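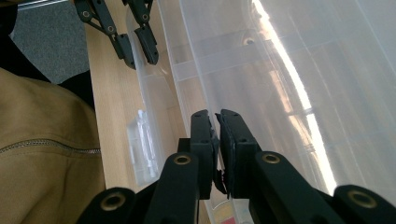

How much weight will a large clear storage box take before the base bows?

The Flesden held 2,118 g of paper and cable on a shelf with no measurable sag. At 2,274 g the base touched the shelf below its feet.

I used the box from September onwards, mostly for adaptors and spare leads. The plastic is transparent enough to read a label placed flat against the inside wall. Further in, print blurs and you are down to shape and colour.

**Lid.** Clips on both short sides. They close with firm pressure and stay closed when the box is carried by the rim. The Tuvonine lid fits too, though it rocks slightly at one corner.

**Walls.** Stiff at the corners, softer mid-span. Lifting a full box one-handed makes the long side flex – use two hands.

**Scratching.** Visible after a fortnight of metal plugs. A sheet of card on the base helps.

The Nyaga is 223 g lighter empty and flexes more. I would keep that one for fabric.

Good value for shelf use. Not one I would stack three high when full.

Yusri Manurung, 7 October 2009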